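From: Els Van der Linden
To: Callstead demonstration-data list
Date: December 11, 2019
Subject: Re: Acceptance criteria for two-arm drawer tasks

Dear colleagues,

Thank you to the Halilović group for the questions quoted below. As several sites have raised similar points, I am replying to the full list. Please treat the answers as the working rules for the current collection period, until the revised protocol is issued.

> The October protocol states that a demonstration should be rejected if "an arm is idle for the greater part of the episode." Our operators find this difficult to apply to the drawer tasks. One arm opens the drawer while the other stays near the cabinet body, and it may hardly move at all. Are we to reject these episodes?
>
> We would also like to know whether objects that play no part in the task should be cleared from the mat before recording. Our cell at Tosell is shared between tasks, and clearing it between episodes costs us a good deal of operator time.
>
> Finally, may an operator who misses the grasp try again within the same episode?

**1. Idle arms.** The rule was written for the sorting tasks, where an arm that does nothing usually means that the operator has fallen back on one-handed work. It should not be applied to drawers, lids or doors. In those tasks the second arm often has a supporting role, and a learning system needs to see where that arm is placed just as much as it needs to see the pull itself. An episode should be kept if the second arm is brought to the furniture before the drawer is moved and remains there until the first arm lets go. If it stays parked at its starting position throughout, please mark the episode "single-arm" and file it separately. Do not delete it.

Operators should also avoid always giving the pull to the same arm. In the Illisia batch, 600 of the 1157 accepted drawer episodes were recorded with the right arm pulling, and we would like every site to stay near that balance.

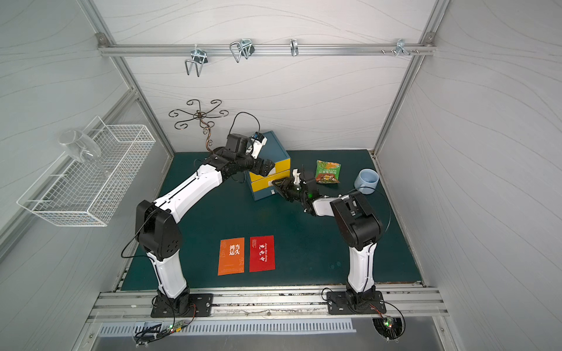
**2. Objects not used in the task.** These should stay. A cabinet on a bare mat is easy to learn and of little use afterward. Cups, food packaging, printed cards and similar items may be left on the mat, and baskets or hooks fixed to the cell need not be taken down. We ask only that the following be observed:

- No loose object may stand in the path of the drawer front.
- Loose objects on the mat are to be rearranged at the start of each recording block, and left alone within it.
- An object knocked over during an episode is not a reason to reject that episode. Enter it in the notes field and restore the object before the next one.
- The instruction text must name the drawer. "Open the drawer" is not sufficient where the cabinet has more than one; write "open the lower drawer" or "open the upper drawer."

The last point is the most frequent fault in the files returned to us. In the latest review, 23 episodes had to be sent back for this reason alone, although the motion in them was good. Sites may correct the text themselves, provided that the original entry is kept in the revision log.

**3. Repeated grasps.** Up to 2 further attempts are allowed within an episode. The operator should open the gripper fully, draw back, and approach again. Small pushes and scrapes against the drawer front with the gripper half closed should be avoided, as they are hard to label and the trained policy tends to copy them. Where a third further attempt would be needed, stop the recording and mark the episode "incomplete." Incomplete episodes are wanted for the failure set and should be uploaded with the rest.

One related matter was raised by telephone and is worth recording. Each episode should end with both grippers clear of the furniture. Some files stop at the moment the drawer is fully open, with the fingers still closed on it, and the release is lost. Please allow the recording to continue until the arms have withdrawn — a short pause at the end does no harm and can be trimmed at our side.

Cable routing at the wrist remains the responsibility of each site. If a camera cable crosses the wrist view for more than a moment, adjust the loop before the next block and state in the notes that this was done. Episodes already recorded need not be repeated.

Sites that rejected drawer episodes under the idle-arm rule are asked to restore them from the holding folder and submit them again under the same episode numbers. New numbers should not be issued, as the duplicate check will then fail.

Further questions may be sent to this list.

With kind regards,

Els Van der Linden
Data Coordination, Callstead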